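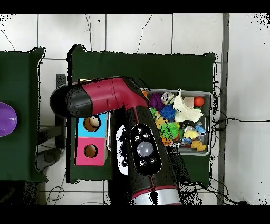
4. What a single open bin does and does not do

4.1 The claim

Much of the advice given to preschools and toy libraries about storage rests on one idea: give children an open bin with no lid and no inner parts, and more toys will be put away. The idea is repeated in training handouts and in supplier catalogs, and it was the main reason the Bepari toy library replaced its shelves with open bins before our study began. Katona's earlier survey of staff at Bepari and at the Anen preschool found the same belief in both places. Staff were sure the bins worked. Asked how they knew, most of them said the floor looked better.

We doubt that a clear floor tells us much. A toy in a bin is off the floor, but it may be no easier to find than it was before, and a bin can hold a great many toys that belong somewhere else. In the sections above we treated "put away" and "off the floor" as the same thing, as most of the earlier work does. For the rest of this paper we keep them apart.

4.2 Bins and boxes with holes

Two kinds of container were compared. The first was the plain plastic bin with a raised rim. The second was the box with a round hole, which a child has to aim at, and which shows a little of what is inside. Figure 3 has both on the one table: the gray bin full of toys, and a light blue box stacked on a bright pink one. The hole in the upper box is in its top face, and something beige can be seen through it. That small view of the contents matters to the argument in 4.4.

The boxes are slower to fill. This was plain from the first session, and we make no claim to have discovered it. A hole takes one thing at a time, and some toys will not go through it at all. An open bin takes whatever is dropped over the rim, in any order and from any side of the table. If speed is the measure, the bin wins, and there is little point in running a study to show it.

The trouble is that speed is nearly always the measure. Of the papers we reviewed in Section 2, only two looked at whether anyone could get a given toy back out again, and one of those asked adults to guess.

4.3 Counting the put-aways

Over both sites we logged 2178 put-aways. A put-away was counted when a toy left the child's hand and came to rest in a container. Toys that were thrown and missed were not counted, and neither were toys moved by staff. Of the total, 1084 went into a container that held other toys of the same kind. The rest went wherever there was room.

Read quickly, that result looks like a coin toss, and we think it should be read that way until someone shows otherwise. It is tempting to say that children sorted half of the toys. A child who drops everything into the nearest bin will also match some of the time, because most bins already hold a bit of everything. Our log cannot separate the child who looked for the right place from the child who got lucky. The Grudumness scale, which has been used elsewhere to score "intent to sort" on a range from 1 to 9, claims to do so. We tried it. Two coders watching the same child gave scores as far apart as 5 points, and after a second round of training they were no closer. We have left the scale out of the results.

Ildikó Katona, who ran the sessions at Anen, disagrees with us on this point, and her view deserves space. She argues that the coders disagreed mostly on the very short sessions, and that a longer session gives a child time to show what he or she is trying to do. That may be right. It would need to be tested on sessions planned for that purpose, and ours were planned around lunch.

4.4 Finding things again

The second task was simpler. A child was asked for a toy by name and left to get it. With the bin, children tipped, dug, or gave up. Tipping was the most common, and it undid the tidying in one move. We note that a bin which has just been tipped out is as easy to refill as it was the first time, so a site that counts only put-aways will record a very good afternoon.

With the boxes, children tended to look into the hole first. Some then put a hand in and felt for the toy. Others looked, saw something that was clearly wrong, and moved on to the next box. We find this more interesting than anything in the first task, but it comes with a warning. The boxes held fewer toys than the bins did. Searching a small box is easier than searching a large bin for reasons that have nothing to do with holes, and we had no small bins to compare. The Stoser catalog lists a half-depth bin that would have suited us, but we did not have it in time for the April sessions.

Color may also have played a part. The boxes were strongly colored and the bins were gray. Several children asked for "the pink one" when they meant the toys inside it, so the color of the box had become a name for what was in it. No child named a bin that way – there was nothing to call it except "the bin." A fair test would use bins in the same colors as the boxes, and until that is done we would not put the effect down to shape.

4.5 Tables and the floor

One detail of the setup needs to be stated, as it weakens the comparison. Containers stood on tables during the sessions. At home, and in many classrooms, they stand on the floor, where a child can see straight down into an open bin. Raised onto a table, the rim of the bin comes up toward the eye of a shorter child, and the toys at the bottom are hidden. A hole in the side of a box loses nothing by being raised, while a hole in the top loses a good deal. We stacked boxes in some sessions to save space, and stacking lifts the upper hole further still. The order of the stack was not recorded, and should have been.

4.6 What can be kept

We would keep two findings. Open bins are filled faster than boxes with holes, and the filling of a bin says very little about whether its contents can be found later. Everything else in this section depends on container size, color, or height in ways we did not control. The staff at Bepari have kept their bins, and on the evidence so far we would not tell them to change back. The next section turns to labels, where the published results are stronger and, we will argue, easier to explain away.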